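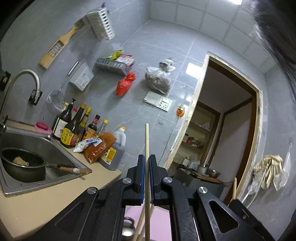
saltlick wrote:
Leave the bottles where they are. Every time somebody on this board posts about their counter, the first advice is to put everything away behind a door, and two weeks later they are back asking why they eat toast for dinner. Soy sauce belongs within reach. If it's in another room you have to want it first.

drainboard_dan wrote:
Within reach of the stove, sure. These are within reach of the faucet. Every one of those bottles is going to have a sticky ring under it and the packets lying in front are going to catch whatever comes off the dishes. I had the same arrangement in my last apartment in Pirnidik and I once picked up a bag of chili powder and the bottom stayed on the counter.

mossycup wrote:
Original poster checking in. The question was supposed to be "what can I move to the storage room without resenting it" and I see we've gone straight to the soy sauce. Fine. For the record, the counter has 25 inches of clear space on the stove side (out of the shot) and I'd like to keep that for chopping. Everything that doesn't chop has drifted over to the sink.

saltlick wrote:
Drifted is doing a lot of work in that sentence.

mossycup wrote:
It was like that when I came in, officer.

pantrymoth wrote:
I'd start with the oil. That's a big jug to have sitting out for something you use a splash at a time. Get a small bottle with a spout, fill it from the jug, and send the jug next door to the storage room. You've got a doorway right there! I have to go down a flight of stairs for my oil and I still think it's worth it. Well, I think so on the way down.

drainboard_dan wrote:
Seconding the oil. Jug goes, small bottle stays. Also get the white and blue packet and the chili bag up on the rack with the other packets, where they can be among their own kind.

eleven_spoons wrote:
The rack is the part I'd worry about. I had a gray one a lot like it (mine was a Pilico, from the Jumavby on the bypass) and it was perfectly happy holding snacks until I decided it should also hold things underneath. First one bag, then another bag, then a bag with potatoes in it. It came down at two in the morning and took a tile along. How is yours attached?

mossycup wrote:
Screws, drilled by the previous tenant, who also left me the tiles, so blame for the marble look goes there too. The red bag hanging under it is full of other bags. The clear one has its own hook and weighs almost nothing. No potatoes.

eleven_spoons wrote:
That's how it starts.

saltlick wrote:
I like the wall, personally. Strainer on the wall, grater on the wall, ladle where you can grab it. A mesh strainer in a drawer is a strainer with a dent in it by spring. People pay a designer for that and then hang copper on it that they're afraid to use.

limescale wrote:
Going to be unpopular. The wall is the problem. Every object on it has to be taken down to clean the tile behind it, so the tile behind it doesn't get cleaned. I took my hooks down last March and found I had two kinds of wall. The outlines of the utensils are still there, like a crime scene for spatulas.

saltlick wrote:
Or you could wipe it.

limescale wrote:
I could also get up at five and run.

pantrymoth wrote:
Can I ask about the pan. It's nonstick with a wooden handle, and it's in the sink. I know this isn't what you asked. If you leave those handles soaking they go fuzzy and then they crack, and then the screw loosens and one day you're holding a handle and looking at a pan.

mossycup wrote:
Handle is up on the rim, as you'll notice. I'm a slob with standards.

drainboard_dan wrote:
Handle out of the water is correct practice. Yellow stuff still inside is a separate matter for you and your conscience.

eleven_spoons wrote:
While we're being nosy, the wooden grater wants to hang somewhere it gets air on both sides. Flat against tile over a sink it stays damp at the back. I stood mine on end on a windowsill for a while and it outlived two plastic ones.

mossycup wrote:
No windowsill. There's the frame of the storage room door, which currently has a small round orange thing stuck near it and otherwise leads a quiet life. Could I put a hook in that?

eleven_spoons wrote:
Perfect spot, as long as the door doesn't swing over it. Use a proper screw hook. The stick-on Louro ones say 8 pounds on the package, and mine dropped an oven mitt.

limescale wrote:
Mine has held a colander for years. You have to clean the surface first.

saltlick wrote:
Limescale, you just told us you don't clean the surface.

limescale wrote:
I cleaned it that once.

drainboard_dan wrote:
Back to the storage room. What's on those shelves now? There's no use sending the oil in if something else has to come out and live on the counter. I did a swap like that and ended up with a waffle iron next to my toothbrush.

mossycup wrote:
Couple of metal bowls, jars, assorted things I own because I own them. I measured and the bottom shelf has a gap 30 inches wide if I fold the cardboard I've been saving. The jug would fit easily. So would the tall dark bottle, which I open maybe twice a year.

saltlick wrote:
If you open it twice a year it can go. I'm not a monster. The soy sauce stays.

pantrymoth wrote:
Put whatever stays out on a tray! A cheap one with a lip. When it gets sticky you wash the tray and leave the counter alone, and when it's full it's full, so there's your limit. Mine is an old baking sheet.

limescale wrote:
A tray is a counter you have to clean separately.

pantrymoth wrote:
You've been like this for 281 posts.

mossycup wrote:
OK, plan: jug and tall bottle to the storage room, packets to the rack, grater to the door frame, soy sauce stays, tray under consideration. The pink thing behind the sink stays too, it's the only item over there with any business near water. I'll report back once I've folded the cardboard.

drainboard_dan wrote:
Or thrown out the cardboard.

mossycup wrote:
Let's not get carried away.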